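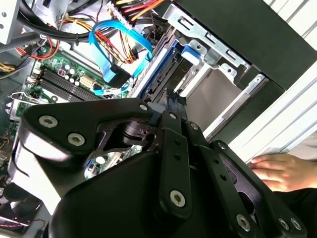
An opened desktop tower, drive bay cage and all.

Last updated: October

The first thing the owner of Oberholzer Computers asked me was whether I'd brought my machine with me. I said I was there to do an interview. "Sure," she said, "but what's it doing that it shouldn't?" And of course it was doing something - it takes forever to shut down - so we spent the first stretch of our morning on my problem instead of hers. Sorry to anybody who was in line behind me.

If you live in Pelten you've been in the shop, or your parents have. She has been fixing desktop computers for 30 years, most of that time behind the same counter, and I wanted to know who still brings in a big old tower when everybody I know has a laptop or just a phone.

"More people than you'd guess," she told me. "Dentists. Churches. The guy with the sign business who has one program he likes and it won't run on anything new. Kids who play games, they love a tower. And people my age who have always had a desk with a computer on it, and that's where you go to do the bills."

The bills came up a lot! There's a bookkeeping program called Destutora that half the small businesses in the county seem to have bought at some point, and I had never heard of it in my life. The company behind it folded long ago. She keeps a shelf of the install discs, and people call her from two states away asking if she can get it going again.

"It's gray and it's ugly and it does what you tell it," she said. "I had a feed store owner in here who'd been paid a visit by a salesman for one of those monthly subscription things. He sat through the whole talk and then he drove straight here and asked me how long I could keep his old one alive. I said let's find out."

I asked if she ever tells people to give up and buy new, and she got a little quiet over that one. She does, she said, and she hates it, mostly on account of how folks look at her when she says it. Her rule is simple enough. If the parts and the labor come to more than half of what a decent used machine would cost, she tells them so before she picks up a screwdriver. Then they decide. A fair number of them pay for the repair anyway.

"It's like a dog," she said. "You don't trade in the dog."

She grew up over a hardware store, which explains the drawers. I have never seen so many little drawers. Her dad wanted her to take over the store and she wanted to study music, and what happened was that the college had a room full of computers for writing scores, and they broke constantly, and she turned out to be the person who stayed late and got them running. She never finished the music degree. She still plays organ, though she wouldn't tell me where. 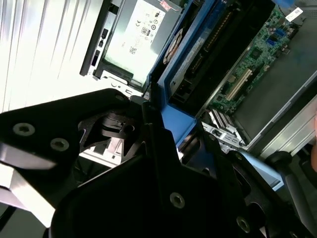

The early years were good to her. Everybody was getting online, everybody needed memory or a modem or somebody to explain what a modem was. She built machines to order back then under her own label, Kevix, and she swears the name has no meaning at all. "I wanted an X in it," she said. "Everything had an X in it." The best year for those was 2000. People had spent all of the previous year worrying that their computers would quit at midnight, and then they didn't quit, and they all felt so good about it that they bought new ones. I laughed and she said no, really, go look at the order book.

So I did look at the order book! It's a big green ledger and she let me turn the pages. She sold 113 Kevix towers that year, every one written down by hand with the customer's phone number and what they wanted it for. "Homework." "Genealogy." "Husband says taxes." One just says "cards," and she thinks that meant solitaire. She's seen three of those machines come back through the door in the past year, all still in use, and she blew the dust out of them and wouldn't take money for it.

Dust was a whole conversation by itself, by the way. I asked her what people should be doing at home and she lit right up. Get the tower off the carpet, she said. Even a couple of inches helps. Don't shove the back of it against a wall. If you smoke, smoke someplace else, and if you've got cats, well, open the side a couple times a year with the power cord pulled and use canned air in short bursts. Hold the fan blades still with a finger while you do it. And please, please make a copy of your pictures.

"That's the only part of this job that makes me cry," she said. "I can get you another power supply. I can't always get you your wedding."

She charges up to a few hours of labor on those recovery jobs and then she stops the clock and keeps going on her own time, which I only know from the man who came in while I was there to pick up a drive. He told me that part while she was in back looking for the receipt. When she came out she pretended she hadn't heard.

I asked what happens to the shop after her. She shrugged. There's a nephew who likes the work and doesn't like the customers, and a high school student who's great with the customers and drops screws. Between the two of them, she figures, you'd have one pretty good repair person. She isn't in a hurry about it. The lease is paid through next spring and she's got a line of machines waiting, tagged with masking tape.

As for mine, it was an old printer program I'd forgotten I ever installed, hanging on in the background. She took it off, and the computer shuts down in a few seconds now. I paid her, put it in the back seat, and drove home to make a copy of my pictures.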